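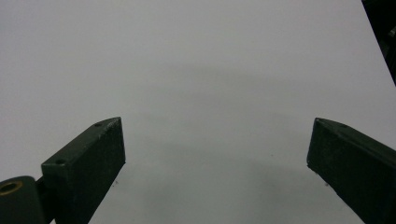

Week 3: Odd news from the border, and how to read it

Notes for the reporting class, 22/08/2024
Iker Quintana

Hi all. A few of you asked me to write up what I said in class, so these are my notes with the gaps filled in (and a couple of rants taken out). Bring them next week, we'll be using the Enon story again.

What I mean by an odd news story

You know the type. A goat gets arrested. A balloon drifts over a fence and two towns stop talking to each other. A farmer finds a kite with writing on it and by dinner time it's a coded message from the other side. These stories are short, they're funny, they get shared like crazy, and they are usually written by somebody who never left the desk. I love them! I started out writing them. But they're also where reporters pick up their worst habits, and that's why I give them a whole week.

The Enon balloon

Quick recap for those who missed class. Enon and Pearce are two small towns with a county line between them and a very long argument about water. One morning in May a man in Enon found a deflated weather balloon in his bean field, with a little box and a string of numbers on a tag. He called the sheriff's office. The sheriff's office put the box in a cupboard. By the afternoon a local site had the headline "Spy Balloon From Pearce Seized," and the story had been copied by 39 other sites before anyone phoned Pearce.

Look at the first version again (it's the top page of your packet). I asked you to underline every fact that had a source you could call. Most of you found 3. I'd say that's right: the man found the balloon, he called the sheriff, and a deputy picked it up. Everything else is "it is believed" and "reports say." Whose reports? The site was quoting a radio show, and the radio show was quoting the site. I've seen this loop so many times and it still makes me laugh, a bit sadly.

The number on the tag

The tag said 2,486. The first story called it "a code." The second called it "a secret code." By the fifth or sixth copy it was a phone number, even though it's far too short for one, and one writer had decided it was the count of balloons sent so far. It was a serial number. A student from the Jinik school had launched the thing for a science project, and her teacher had written the number in a log book. One call to the school would have done it, and the school's name was printed on the box.

I want you to hang on to this one. When you come across a number in a story, ask who wrote it down and what they were using it for. If you can't find out, say the tag had a number on it and leave it there.

Words that do too much work

We made a list on the board and I promised to type it up.

Seized. The deputy picked it up from a man who wanted it gone.

Caught. Fine for a fish or a thief. A balloon that has already landed in the beans hasn't been caught by anybody.

Spy. Before you use this word you need a person who will say it on the record, with a name and a job title, and you need to ask them how they know.

Authorities. Which ones? In Enon it was one deputy, and he told me later that he'd said "no idea, probably weather stuff." That quote didn't make it into any version, and it's the best line in the whole affair.

Experts. Same problem as authorities, only with more degrees.

Someone asked whether "suspected" fixes things. Sort of, sometimes. "Suspected spy balloon" still needs a suspecter. If the only one suspecting is the headline writer, take it out.

Why it matters when the story is silly

Fair question, and it came from the back row, where the good questions usually come from. Nobody got hurt over the balloon. But Enon canceled its half of the shared summer fair, and the girl from Jinik got some pretty nasty messages once people worked out who she was. She was in eighth grade. The site put up a correction of 30 words, a good while later, at the bottom of a page about road repairs. I counted because I'm petty like that.

When two places already don't trust each other, a joke story lands differently on each side of the line. Readers in Enon read it as a warning and readers in Pearce read it as an insult. You can still write the funny version (please do, the world needs it), just make sure the funny part is true.

A word on Fudville

Several of you brought in the Fudville parrot as your own example. Great pick, but go easy. I've looked for the original and I can't find a town, a date or a parrot. It may be a made-up story that got loose. If you want to use it for your paper, your paper is about that search, and I'd be happy to read it.

For next week

Rewrite the Enon story in 150 words or fewer, using only what you can source from the packet. Keep it light if you can. Then write one headline you'd be happy to read aloud to the girl who launched the balloon.

Also find one odd news story of your own and trace it back as far as you can go. Print every version you find and put them in order, oldest on top. If you hit a dead end, mark where it was and who you tried to contact. Dead ends count for full credit!

Reading is the second half of the packet, the part with the sheriff's log. My handwriting in the margins is bad, sorry. Ask me if you can't make it out.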